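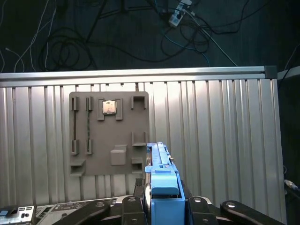 The fixture board at Madov, with a processor in its holder and a memory stick between its clips.

About Madov

Madov is a shared workshop in Hekham, on the upper floor of what used to be a carpet showroom. We build robots there, slowly. Members pay by the month, bring their own projects and take turns being annoyed by the goods lift.

It began when Amedeo Grasso ran out of spare bedroom. He had been building a small arm at home and it had reached the stage where guests were asked to sleep on the sofa. Comfort Wumbei had a lathe and the same problem. They signed the lease in May, on the strength of a heater that the agent described as characterful, and the rest of us arrived as word got out about the lathe.

What we make

The longest-running build is Skedivura, an arm that is learning to put computer parts where computer parts go. A person can do this in the time it takes to say so. Skedivura needs a practice board with a slot for each part, a good deal of patience, and somebody within reach of the stop button. The board stands upright, and we are told this makes it a harder problem and therefore a more respectable one.

Siyabonga Adams draws the boards and has strong views on clearances. Morena Valentini writes the control software and has strong views on Siyabonga's clearances. Between them they have logged 334 attempts at seating a memory stick on the current version, of which 298 went in. The other 36 are discussed mostly over tea.

Agata Pelligrini's name is spelt Pellegrini, whatever the sign on the door says. She looks after the electronics bench and teaches the soldering evenings, where beginners are welcome and long sleeves are not. She is also building a machine that sorts screws. It has been nearly finished for as long as any of us can remember - please don't ask.

The workshop

There are 3 rooms. The big one holds the robots and their cabling. The middle one is for cutting, drilling and anything else that makes dust. The small one has the kettle, the sofa from Amedeo's flat and a shelf of motors called Gaillard, after the shop they came from. You may take a motor from Gaillard if you write it in the book. You may not take the book.

Our parts library runs to around 1,000 labelled drawers, and we stand by most of the labels.

Joining

You don't need an engineering background. Comfort came from catering, and her wiring is the tidiest in the building. Come along on an open evening, any time after seven, and somebody will show you round and explain which switches to leave alone. New members have a safety session before using the machines and a second one before using the lift.

Use the side door. The front one still opens, but only from the inside.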